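Courses > Media and Culture > Screen Performers and Publicity > Notes for Unit 8

Search this site Go

Print this page E-mail this page

Unit 8: The Child Performer and the Celebrity Press

Posted Jul 28, 2018

These notes go with the lecture and the two readings in the packet. They don't replace either one. The case used throughout is Aníbal Henao, who played the younger brother in the television series Prendwood from the age of 8. The packet has four magazine profiles of him and one long interview with his manager at the time, Libor Hájek.

1. What a profile is made of

Read the four profiles one after another before the seminar. They were written over several years by different people, and they share most of their parts. Each begins with how young he was when he was cast. Each has a paragraph on the audition, a paragraph on his parents, a paragraph on what he earned, and a closing paragraph on what he might do next. Two of them use the same quotation from his mother without saying where it came from.

The age comes first because it does the most work. Once the reader knows he was 8, everything after it looks unusual: the hours, the money, the travel. A writer does not have to say that any of it is surprising. Mark each place in the profiles where his age is given again. In the second profile it appears in the headline, the first sentence, a photo caption and the last paragraph.

2. The audition story

Studios and agencies like an audition story that includes chance. The usual version of this one is that Henao went along to keep his older sister company and was asked to read because he was sitting there. Hájek tells it differently in his interview. He says the casting office had already seen 154 boys, that Henao was on the list, and that the sister read for a different part a week later.

We don't need to decide which version is true. Look at who gains from each one. The chance version suits the series, which was sold as a plain family drama with a natural cast. Hájek's version suits a manager, who wants it known that his clients get work through preparation. By the fourth profile the two have been joined together, and the writer says that he "came along with his sister and beat 154 others."

3. Money in print

The profiles all give a figure for his pay, and the figures don't match. The first says 3000 dollars an episode. The second says the same amount per week. The third gives no number but says he earned more than both his parents. The fourth goes back to 3000 and calls it modest.

When you find a fee in a celebrity article, write down the following:

- what the payment covers (an episode, a week, a season)
- whether it is before or after the agent and manager are paid
- who supplied it
- whether part of it was held in trust until the performer was grown

Most articles will answer only the first of these, and some won't answer any. Leave the line blank in your notes when that happens. Don't fill it in from another article, since that is how the weekly figure and the episode figure got mixed up in the first place.
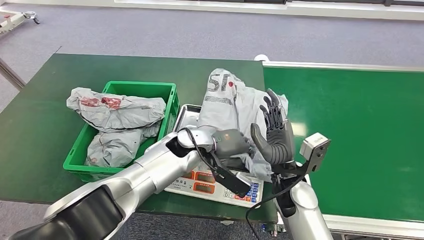 Trust arrangements come up again in Unit 10, so only the outline is needed now. In many places a share of a child performer's pay has to be set aside, and the rest can be used by the family. The press rarely makes the distinction. A reader of the third profile would think the whole amount was sitting in his bank account.

4. Growing up on a long series

Prendwood ran for 33 episodes with Henao in the main cast. He was replaced as the youngest character in the second season, when the writers brought in a baby cousin. Compare how the profiles treat this. The second, written during that season, doesn't mention it. The third calls it a "shift in focus." The fourth was written after he had left, and it makes the cousin the turning point of his career.

This is a common pattern, and you should be able to describe it in an essay. The later a profile is written, the more neatly the early events lead up to the later ones. At the time, Henao told a fan magazine that he liked having fewer scenes because he could finish his schoolwork. That remark is in the packet on the page after the third profile. None of the four writers used it.

5. The move to adult roles

His first part after the series was in Skorine, a low-budget crime film. He played a courier who is on screen for one long scene. Reviews of the film mostly named him in brackets, with the series title beside his name. His second was a stage role at the Lenihan, a small theater, where the program left Prendwood out of his biography at his own request.

Reporters covering both jobs used the words "unrecognizable" and "all grown up." Look at what the photographs in the packet are doing at this point. The magazines put an old publicity still next to a new portrait in three cases out of four, and the text is written to fit the pair. An adult performer starting out with the same two jobs would not have been given a feature at all.

6. The manager's interview

Hájek spoke to the trade paper Celonstead in March, shortly after he and Henao stopped working together. It is the longest piece in the packet and the hardest to use. He is careful with dates and open about contracts, and he has reasons to want the split to look friendly. Read it for procedure: who approved interviews, how many questions were sent ahead, which subjects were off limits. School was off limits and so was his sister. Pay was allowed if the magazine agreed to describe it as "reported."

Go back to the profiles with that in mind. "Reported" appears beside the fee in the first and fourth.

For the seminar

Bring a profile of a child performer from any magazine or website, printed out. Someone with a long career is easier to work with. Mark the age, the audition story, the money and the old photograph if they are there. Write one paragraph on which of them is missing and what the writer has put in its place.

Essay drafts on this unit should be no longer than five pages. Cite the packet by page number. If you use the Hájek interview, say that it was given after the contract had ended.

Reading for Unit 9: packet, section on fan clubs and fan mail, first half only.

Print this page E-mail this page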